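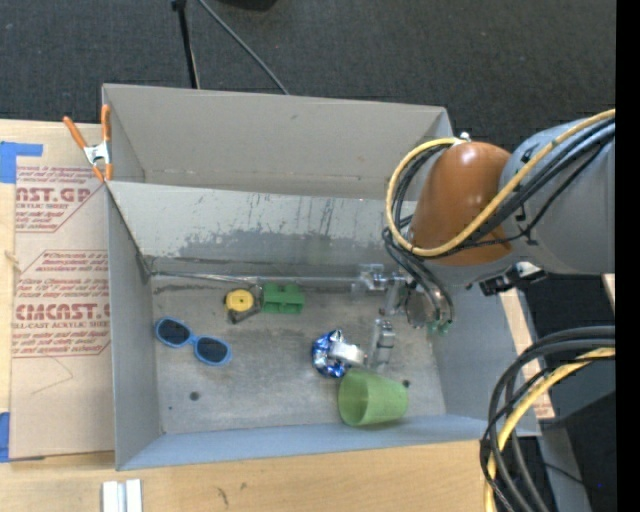
Module 3 – Tri et stockage des petits objets en bac ouvert
Notes de cours, Gwendolyn Brannigan
Version du 28 novembre 2025

3.1 Définition
On appelle lot hétérogène un ensemble de petits objets domestiques sans matière, forme ni usage communs : lunettes de soleil, mètre ruban, brique de jeu, gobelet en plastique, papier métallisé froissé. Le lot se traite à plat, dans un bac rectangulaire à parois hautes, avant toute mise en casier.

3.2 Critères de classement
Par ordre de priorité :
– fragilité (verres, branches, parois minces) ;
– stabilité au repos (un gobelet couché peut rouler, une brique non) ;
– compressibilité (le papier froissé change de volume à chaque manipulation) ;
– fréquence d'usage.
La couleur n'est pas un critère. Elle sert au repérage visuel et s'inscrit dans la colonne « remarques » de la fiche.

3.3 État du bac
Les rayures et traces de frottement du fond sont admises. Une fissure ou un bord coupant entraîne le retrait. Le fond se nettoie à sec avant chaque nouveau lot.

3.4 Disposition
Laisser les objets sur une seule couche. Les lunettes se posent à l'écart des pièces dures – mètre ruban compris. Les objets cylindriques se calent contre une paroi.

Exercice pour janvier : établir la fiche d'un lot de 15 objets, puis comparer avec celle de Niilo Vainio (annexe, p. 41).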